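**Household Guidance Sheet: Storing and Caring for Small Valuables at Home**

Issued March 14, 2019, by the Resident Services Office, Alvarado Court. Questions may be directed to Nii Amoah at the front desk.

This sheet replaces the earlier guidance on jewelry and watch storage. It applies to ordinary household pieces: chains, rings, wristwatches, fitness bands, cufflinks and similar items. Residents who own antique or insured pieces should follow the written instructions of their jeweler or insurer where these differ.

## Where to keep small items

Bathrooms are unsuitable for long-term storage. Steam from the shower speeds up tarnish on silver and may cloud the inside of an older watch crystal. A bedroom drawer, a hall closet or a shelf away from a radiator is preferred. Windowsills should also be avoided, as direct sun fades leather straps and dries out the glue in lined boxes.

Kitchens present a separate problem. Eggs, onions and some cleaning products give off sulfur, and a silver ring left beside the sink will darken much sooner than one kept in a closed drawer. Residents who remove rings to cook are advised to keep a small lidded dish in another room.

## Containers

Purpose-made jewelry boxes are convenient but are not required. Shallow containers work better than deep ones, as items at the bottom of a deep box are rarely seen and tend to be scratched by whatever is dropped on top. Rubber bands should never be used to bundle silver. Newspaper is also a poor wrapping, both for the ink and for the acids in the paper.

Soft cotton or undyed flannel is suitable for wrapping. Anti-tarnish strips may be placed in any closed container and should be changed according to the package directions. A stick of plain white chalk in a corner of the drawer will take up some moisture and costs very little.
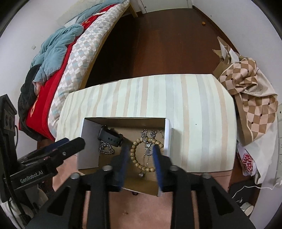
Chains should be fastened at the clasp before they are put away. Fine chains may be threaded through a drinking straw, with the clasp closed on the outside, to keep them from knotting. Heavier links seldom knot and may simply be coiled, as with the silver curb chain shown in the cardboard tray. The smartwatch sharing that tray would be better given a compartment of its own, for metal links can mark a watch face. A strip of stiff card, cut to the depth of the tray and folded at both ends, makes an adequate divider.

## Cleaning silver

1. Wash the piece in a bowl of lukewarm water with one drop of mild dish soap. Do not work over an open drain.
2. Brush between the links with a soft toothbrush kept for this purpose.
3. Rinse in a second bowl and pat dry with a lint-free cloth.
4. Leave on a dry towel overnight before storing.

Light tarnish may be removed with a treated polishing cloth. Rub lengthwise along the chain; rubbing in circles can twist the links. The cloth will turn black with use and should not be washed.

Baking soda pastes are not recommended for plated items. The plating on inexpensive pieces is thin, and an abrasive paste will wear through it at the corners first. Pearls, opals and anything set with glue should be wiped with a barely damp cloth and kept out of the bowl altogether.

## Watches and straps

Silicone and rubber straps may be removed and washed with mild soap. Dried soap and skin oil collect in the adjustment holes and can be loosened with a wooden toothpick. The strap must be fully dry before it is refitted. Leather straps should be wiped with a dry cloth only and rested for a day after heavy wear.

A smartwatch that will not be worn for several weeks should be stored partly charged and switched off. Consult the maker's instructions before exposing any watch to water, including watches described as water resistant.

Spent button batteries are to be removed promptly and taped over on both sides. They must be kept out of the reach of small children at all times. A collection bin is located in the mail room.

## Household record

Residents are encouraged to keep a written list of small valuables, with one photograph of each and a copy of the receipt where available. The list should be stored apart from the items themselves. It should be reviewed each May, at the same time as the renter's insurance.

Record cards may be collected from the front desk. Completed cards should be kept in the resident's own unit, as the office does not hold copies.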